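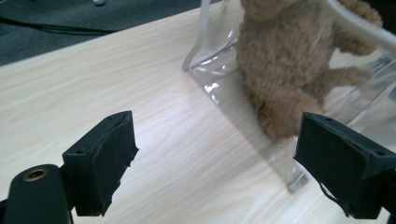 Noreen Sandhu wrote in after the January issue to say that her softener regenerates at 2 in the morning and wakes the whole house, and that the installer told her the hour could not be changed. On most timer-controlled units it can. The clock and the start time are separate settings, and a power cut often resets only the first.

A softener swaps calcium and magnesium for sodium as water passes through a bed of resin beads. When the resin is used up, brine is drawn through to restore it. In Skelldale, where the supply runs to 300 milligrams of hardness per liter, a timer set for a softer district will run out of capacity between cycles. Metered valves avoid this by tracking flow.

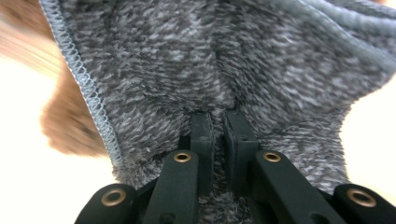 According to Haris Siddiqui, towels are a poor test of hardness, as detergent dose affects them just as much. A drop kit gives a usable figure. Draw the sample from the cold tap after the softener, then repeat at the bypass.

If both readings match, check the bypass valve first. Next look for a salt bridge, a hard crust with a gap under it. The Trorach valve used in many older tanks also has a small injector screen that clogs with grit. 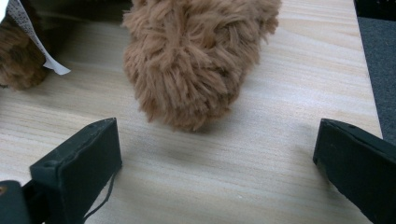 Zoëga Magazine, Home Systems Desk

Resin loses capacity faster in chlorinated water. A carbon stage ahead of the tank slows the loss, provided the cartridge is sized for the full flow. Replacing the resin calls for a new gravel bed only if the old one has shifted.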